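Come and taste things with us

I'm putting together a tasting panel for Rulten, a small soft drinks maker in Ristano, and I need 20 people who like telling other people what they think of their drinks. If you're the sort who sends back a flat lemonade, I'd love to hear from you!

We've got seven new flavours on the go (a gooseberry one I'm very fond of, a rhubarb one I'm less sure about) and I'd like to get them in front of people who don't work here and won't be polite to me. You don't need a trained palate or any fancy words. "Tastes like the dentist's" is a perfectly good comment, and I've already written it down once.

You'd come in for two evenings in October 2025, a couple of hours each time, with a proper break in the middle for crackers and a natter. We pay £265 for the pair, by bank transfer, plus your bus fare if you keep the ticket. You do need to make both evenings, I'm afraid, as the second lot of samples follows on from the first.

You must be over 18 and happy to skip perfume, strong coffee and chewing gum beforehand. Please tell me about any allergies when you write, even the ones you think don't count. If you work for another drinks firm, sorry, I can't take you this time.

To put your name down, send a few lines to the panel desk at Rulten with your age, your evening phone number and the last drink you really couldn't stand.

Where we meet

First floor of the Cotis building, in the meeting room next to the stairs. Ring the bottom bell and I'll come down.

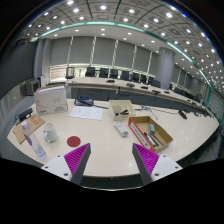

Getting here

The Ansari Road bus stops right outside, and there's free parking round the back after six.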